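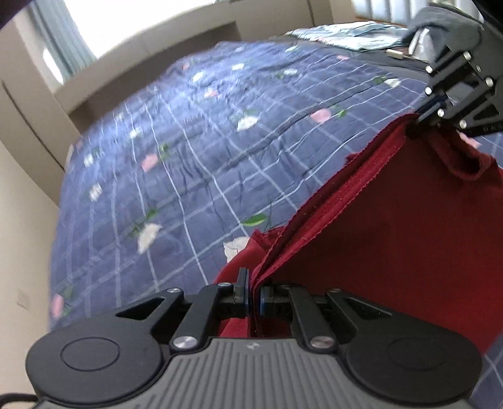 Horkum is looking for a part-time technician who will look after our hand-held grippers. We use them in pairs, one for each hand, and most of the work is with clothes and bed linen. Each gripper has two jaws with a blue strip on the inner side, moved by black linkages that turn on silver pivots. When the jaws pinch a thick stitched hem, like the one on the dark red garment, every small looseness in these pivots can be felt at the tips. Lint is the other daily matter. It comes off the fabric in tiny specks, and if it is left for a week it goes into the joints.

The place of work is our workshop in Gadcombe, with visits to the homes and rented rooms where the pairs are used. Travel is paid by us.

Your tasks will be:
Cleaning both grippers of a pair after each working day
Checking the pivot screws and tightening them by hand, to the mark in our service sheet
Changing the blue strips when they become smooth or start to lift at the corner
Checking that the jaws close parallel, and correcting it if they do not
Looking over the cables where they bend near the housing
Writing every repair in the log, also the small ones

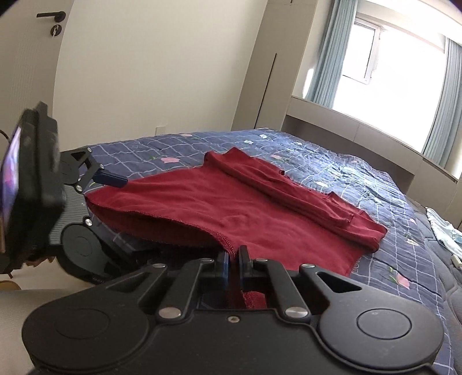
The two grippers of a pair must also close with the same feeling in the hand. If the left one is stiffer, the operator pulls the cloth to that side and does not notice it. You will adjust them together, and after this you will fold a few garments with them yourself before they go back to the operators.

We ask for two years of experience with small mechanisms. Sewing machines, bicycles, cameras or printers are all fine. You should be able to read a simple drawing and to write short notes in English. Experience with robots is welcome but we do not require it.

The position is 11 hours per week, on two days which we agree with you. Training is given by Zakhar Kravchuk, who built the present linkages, and it takes nearly a month. The contract runs until the end of February and can be extended.

Please send a short letter and your CV to Radka Atanasov at the Gadcombe workshop. Tell us in the letter about one thing you have repaired and what was difficult in it. Applications are accepted until Thursday, September 5, 2024.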